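Hidgate Small Repairs Log

README for the data files, third release

What is in this folder

The Hidgate Small Repairs Log is a table of household items brought to the repair mornings at Hidgate between one March and the next. Each row is one item on one visit. There are 2,325 rows. If a toaster came twice it has two rows, joined by the same item_ref.

The log was kept on paper slips and typed up afterwards. This release replaces the second one, which had the age column shifted down by one row from slip 191 onwards. If you used the second release for anything involving age, please run it again.

Files

repairs.csv - the main table, comma separated, UTF-8
categories.csv - the list of item categories and their codes
faults.csv - the list of fault codes, with the wording printed on the slips
changes.txt - what changed between releases
slip_blank.pdf - an unfilled slip, both sides

Columns in repairs.csv

slip_no: number printed on the slip. Numbers are not continuous. Spoiled slips were thrown away and their numbers never used again.

item_ref: shared by all visits of the same item. Blank when we were not sure it was the same one.

month: month of the visit, 1 to 12. We do not give the day.

category: code from categories.csv. Lamps and lampshades are separate categories, which caused some muddle early on.

make: as written by the owner. Spelling has been left alone apart from capital letters. Empty if there was no label or nobody looked.

age_years: the owner's estimate. Treat it with care. People like round figures, and there are large bumps at 5, 10 and 20. Anything given as "older than me" was entered as 99.

fault: code from faults.csv, chosen by the repairer and not by the owner.

owner_words: what the owner wrote in the box "what is wrong with it". Names, addresses and phone numbers have been taken out and replaced with [removed].

minutes: time spent, to the nearest five. Capped at 100 on the slip because the printed scale stopped there. A few jobs went on longer and you can't tell which.

outcome: F (fixed), P (partly fixed), N (not fixed), A (advice only), W (owner will come back with a part).

parts_cost: in pounds. Zero means no part was bought. Blank means it was not filled in.

How the slips were typed up

Two people typed each batch separately and the two versions were compared with a short script called Ellora. Where they differed, a third person went back to the slip. Most differences were in owner_words, usually handwriting. Illegible words are shown as [?].

The slips were scanned in grey at a fairly low setting. The scans are not part of the release, as the backs often carry personal details.

Batches 1 to 30 were coded with the older fault list, known as the Zastholm list after the house it was drawn up in. They have been moved over to the present list using the table at the end of faults.csv. Two of the old codes, "loose" and "worn", had no clean match and both became "mechanical, other". This makes that code look more common in the first half of the log than it really was.

Known problems

Sewing machines are under-counted in the summer months, when they were seen at a separate table with its own notebook. The notebook has not been typed up.

Some owners filled in one slip for several items. These were split into one row each and share a slip_no, so do not use slip_no as a unique key. Use slip_no and item_ref together, or just the row order.

Outcome W was meant to be temporary. Many were never updated, and we can't say whether the item was mended at home, mended elsewhere or thrown out.

The category "hand tools" was added late. Before that, knives, shears and screwdrivers went under "other".

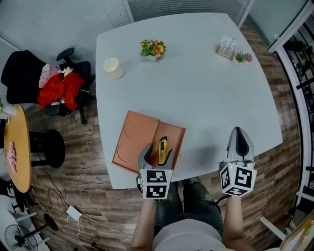
Utility knife in a tray, category "hand tools".

What the data should not be used for

Please do not use the log to rank makes by how often they break. We know what came through the door and have no idea how many of each make are in use locally. The same goes for age.

The minutes column is also a poor guide to how hard a repair is, as it includes talking, looking for a lead and waiting for the glue gun.

Reading the file

Opens in any spreadsheet. Set slip_no to text on import or the leading zeros will go. In owner_words the line breaks have been changed to a single space and double quotes are doubled.

Licence and credit

Free to use and share, including for paid work, as long as you name the source: Hidgate Small Repairs Log, third release. The fault list was first set out by Coşkun and is included with permission - please keep that line if you pass faults.csv on by itself.

Corrections

Send the slip_no, the column and what you think it should say. Corrections go into the next release and are listed in changes.txt.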